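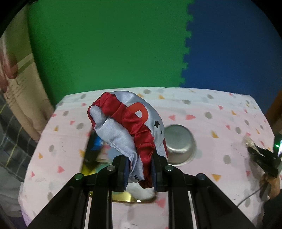

缎面的东西最怕闷在箱底，一压一个冬天，褶子就再也烫不平了，索比娅·奇玛（Sobia Cheema）在留言簿上这样写道，她希望布里夫伍德社区戏服库这次整理时，能把缎面衣物和棉布衣物分开存放。

这条意见已被采纳。戏服库的春季整理于5月25日开始，地点在布里夫伍德活动中心二楼的大房间。第一批清理的是缎面、绸面的小件，包括帽子、围兜、披肩、腰带和各种印了字母、星星的装饰件。戏服库登记在册的物品共有2000多件，其中缎面小件387件，多数是历年儿童剧和节庆游行留下来的，按人数最多的几个年龄段制作，尺寸偏小。

小件过去统一放在靠北墙的三个大塑料箱里，借还时整箱翻找，找完再塞回去。去年11月达尼亚剧社排演时借用过一批，归还后没有重新折叠，今年开箱时不少东西揉成了团，抽褶的边和滚边缠在一起，有几件的系带打了死结，只能用钝头针慢慢挑开。

整理的做法是先在桌上铺一层干净的布，把衣物逐件取出摊开，看清正反面和缝边，再决定去向。缝线完整、只是起皱的，挂起来蒸汽熨平；滚边脱线的放进缝补筐；印花开裂或者面料抽丝严重的，拆下还能用的松紧带和花边，余料留给手工课。蒸汽熨斗只从反面走，隔一层薄棉布，不直接碰印花。

到第一天收工时，已经有70件熨好挂起，40件进了缝补筐。缝补由皮尔扎达裁缝铺负责，铺子答应按成本价收线和滚边的费用，不另收工钱。红色滚边用得最多，店里现有的颜色比原来的略浅，双方商量后决定整条更换，不在旧边上接一截。白色缎面的补片则从报废的披肩上裁，光泽比较接近。

存放办法也有改动。今后缎面小件不再叠放装箱，平整的挂在带布罩的横杆上，有抽褶的用无酸纸垫住褶子，单层平放进浅抽屉。抽屉和横杆由托基兹木工房按墙面尺寸定做，第一组已经装好，第二组要等墙角的插座移位以后才能安装。每件衣物会缝一小块布标，写上编号和尺码。原来贴在衣物里侧的纸标签全部取消，旧胶印用酒精棉擦，擦不掉的先放着。

借用规则随之调整。缎面小件每次借出不超过十件，归还时要摊开交给值班人员查看，不能装在袋子里直接放下。借用方如果自行水洗，须事先说明，红白拼色的衣物一律不接受自行水洗，以免红色洇到白色面料上。达尼亚剧社已表示同意，并提出下次排演前派两个人来学习熨烫和折叠。

也有人对新办法提出疑问。有家长认为每次只借十件，对一个班的孩子来说不够用，游行前还得分几次跑。戏服库答复说，学校和幼儿园可以提前两周书面申请，数量另议，棉布类衣物仍按原来的规定办理，不受十件的限制。

整理期间戏服库暂停外借，归还照常，时间为上午九点到十二点，下午不开门。需要领取余料的手工课老师，请先在一楼服务台登记所需颜色和大致用量。棉布和毛呢衣物的整理安排在缎面小件之后，具体时间会贴在活动中心门口的布告栏上。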